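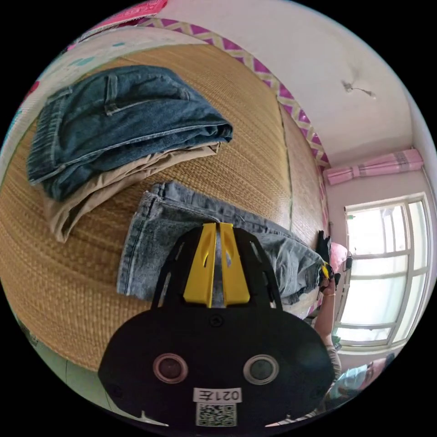

Section 7: Showing the hand-held gripper to visitors

Read this section before an open day. The sales sheet says the Vitow tool "explains itself". In our experience it explains very little, and visitors tend to believe more than they are shown.

Before visitors arrive

1. Pick a plain task. Folded trousers on a bed mat will do. Leave the glassware at home.
2. Lay the clothes with space between them. Denim bunches at the legs, so smooth it if you want a fair first try.
3. Check that both lenses are clean and that the label side of the body faces the person holding it.
4. Draw the curtain back if the room is dim. Strong light from a window may still spoil a recording, whatever Devent promises.

During the demonstration

5. Say at the start that a person is moving the tool. Bongani Shabalala ran the Trostunero visit in October and was still asked, 20 minutes in, when "the robot" would begin.
6. Bring the yellow fingers to the cloth slowly, close them, lift, and set down. Repeat no more than 18 times. Wrists tire before the guests do.
7. Let guests hold the tool only when recording is off.
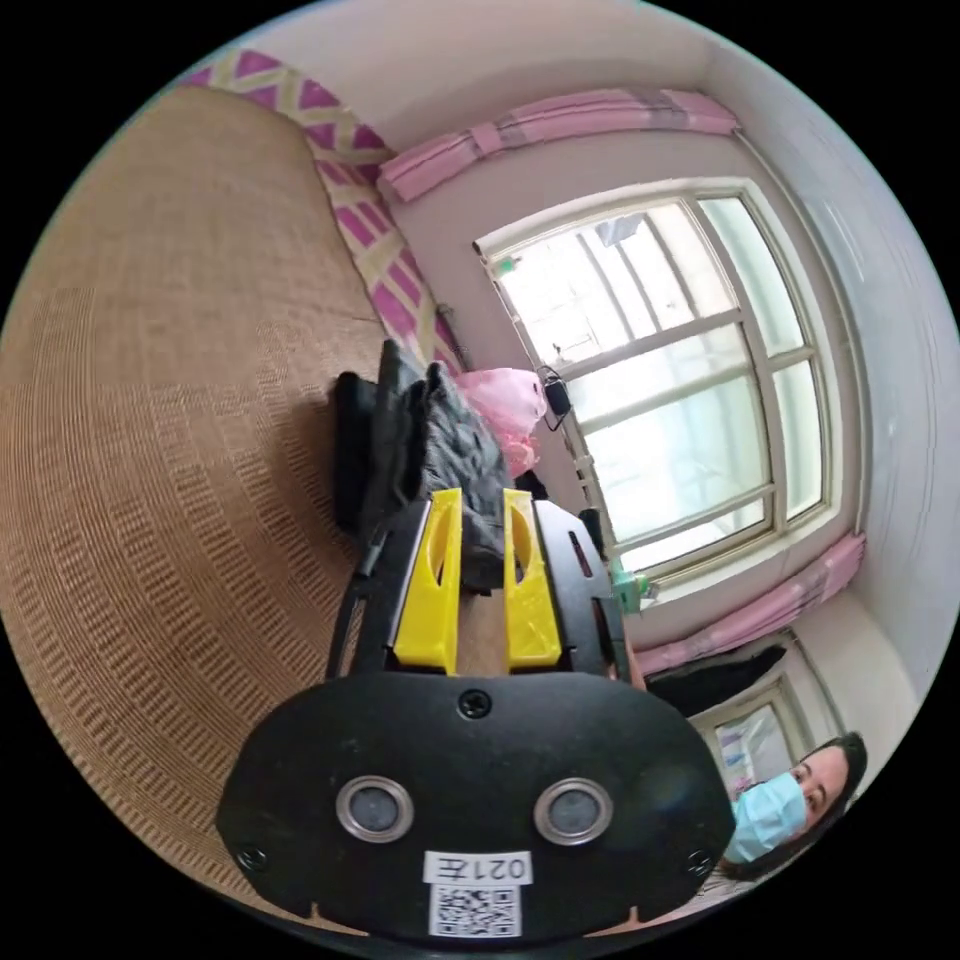
Fig. 2. Gripper with its two yellow fingers, beside the bed mat and window.

CAUTION: Keep cables away from the fingers. Check the cable at the side of the bracket between tries.

NOTE: Thick or crumpled cloth is a harder test than a flat fold. Include at least one such item. A demonstration made up only of easy lifts proves that easy lifts are easy — guests who do their own washing will say so.

Questions about results

8. Do not quote a success rate unless you have the count in front of you. Miłosz Urbańczyk keeps a blank tally sheet with the Zulu kit; fill it in, misses included.
9. If asked when a machine will fold clothes unaided, say that this tool records how a person does it. We have yet to see the second part work well enough to put a date on it.

For packing away, see Section 8.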